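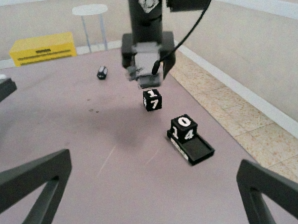 The work table, with its pale mauve-grey top

Dear Müzeyyen,

I'm writing with our news up to the end of May, and I'm glad to say there is a good deal of it. The Limunby repair mornings are now running at both halls, and the Harberg one has grown faster than any of us expected when we first wrote to you – so much so that we've had to start a waiting list for lamps and radios.

We have spent 1321 of the 3000 pounds you so kindly gave us. Most of that went on hall hire and insurance, with 400 set aside for the sewing corner, where Oluwaseun Shehu has been patiently teaching people to turn up trousers and put in zips. He would like a second overlocker before the autumn, and I've promised to look into prices.

The one thing running late is the leaflet. Our printer in Tranen closed over the spring, so we have had to begin again with someone new, and I'm afraid the draft still has the old opening times in it (my own fault, that). It should reach doors in Harberg before the schools break up.

We have also agreed 4 extra mornings for the winter, when people seem to want us most, and I'd dearly love you to come along to one and stay for soup. The full accounts will follow once the hall has sent its last bill.

With warm thanks from all of us at Limunby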